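Restoring a teak sideboard by Mulcahy – oil it or leave it alone?

Hello all, first time posting though I've been reading for ages.
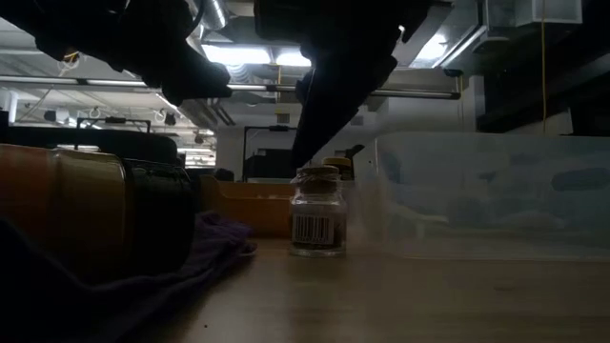

I've been left a sideboard by my aunt and I'm trying to work out what to do with the top before I make a mess of it. It's teak as far as I can tell, long and low, four drawers on the left and two sliding doors on the right, with those scooped-out handles you see a lot on sixties pieces. There's a paper label inside the top drawer that says Mulcahy and then a number I can't read, and someone has written "June" on the back in chalk, which might be when it was delivered or might be nothing at all.

The sides and the doors are lovely. The top isn't. It lived under a window with a plant on it for years, so there's one pale half where the sun got at it, a dark ring where the pot was, and a dry patch near the front edge that feels a bit furry when you run your hand over it. My aunt swore by spray polish and I think she used it every week of her life.

I rang a local place called Rirketti and they quoted me £220 just for the top, which may well be fair but is more than I wanted to spend. My brother says slap some teak oil on and stop fussing. My neighbour says never, ever oil anything you might want to sell. I don't want to sell it, I want to put the telly on it, but I'd hate to ruin it either.

So – do I sand it, oil it, or just give it a wash and live with the ring? And is it solid teak or veneer? I did look at the back edge of the top and there's a thin strip glued along it, but I don't know what that tells me.

Posted by Adoración Esteban, Apr 23, 2019

dovetail_dan

Nice thing to be left! I've done a few of these, mostly for family, so take this as one hobbyist's opinion.

That thin strip along the back edge is lipping, and it nearly always means the top is veneered. Don't be put off by that. Most of the good makers were veneering their tops by then and it's part of why they've stayed flat. What it does mean is that you mustn't go near it with a power sander. The veneer on mine was well under a millimetre and I went straight through a corner in the time it took to sneeze. I still look at that corner every day.

I'd start with the old polish. Years of spray build up into a waxy layer and oil won't get past it, it just sits there going sticky. Use white spirit on a soft cotton rag, with the windows open, and keep turning the rag to a clean bit. Mine came off the colour of strong tea and I got through most of an old pillowcase. Leave it overnight and have another look, as quite often half of what you thought was damage was only muck.

If the furry patch is still there, go over it by hand with 320 grit, along the grain, very lightly. You're only knocking the fluff off. Try it somewhere hidden first if you're nervous (the inside face of a sliding door is good for this).

Then oil. Thin coat, leave it 15 minutes or so, wipe off everything that hasn't soaked in and I do mean everything. Two or three coats over a few days. Lay the oily rags out flat outside to dry, don't scrunch them up in the bin, they can catch fire on their own.

The ring is the hard bit. If it's black, it's probably water that has got into the wood, and oil will make it darker. You can use oxalic acid on it, but read the packet properly and wear gloves and a mask. I've done it twice. Once it was brilliant and once I ended up with a pale ring where the dark ring had been, so now I put a bowl on it.

The sun fading does even out a bit once it's oiled, but not all the way. If you can keep the pale half uncovered and in the same light as the rest it'll carry on mellowing.

Marge in the shed

just oil it. I did my mum's with a tin of Avemlow from the hardware shop and it came up gorgeous, took me one afternoon. didn't bother with the white spirit. £220 is daylight robbery

P. Whitlow

I'd mostly go along with Dan but I want to put in a word for doing less.

Before you oil anything, check what finish is on there now. Plenty of these were lacquered at the factory, and if yours was, the oil has nowhere to go. Put a small drop of water on a good part of the top and watch it for a few minutes. If it beads up and stays put, there's likely some lacquer (or a lot of your aunt's polish, so do this after the white spirit and not before). If it slowly darkens the wood, you're on bare or oiled timber and you can carry on as above. Wipe it up straight after, obviously.

I had a Dronard desk with exactly this problem. I oiled it, then oiled it again when nothing happened, and it stayed tacky for 11 days until I gave in and cleaned the whole lot off. The lacquer had gone in patches, so some of it drank the oil and some didn't, and it looked like a map. In the end I had to strip the top completely with a gel stripper and a plastic scraper, and start from scratch. It's lovely now but that was most of a fortnight of evenings.

On the price – I wouldn't call it robbery. If they're stripping it, treating the ring and refinishing by hand that's a good day or two of somebody's time. You could ask Rirketti whether they'd do only the ring and let you do the oiling. Mine did something like that for me and took a fair chunk off.

As for the telly, stick felt pads under the feet. Some rubber feet react with the finish and leave marks you'll never get out. And photograph that paper label before you clean the drawers, mine fell to bits as soon as it got damp.

Related topics

Sliding doors sticking on a 1960s sideboard
Is this rosewood or stained beech?
Getting the smell of smoke out of old drawers
Replacement brass ferrules for tapered legs
Danish oil or teak oil for a dining table?
Re-webbing an easy chair – which width do I buy?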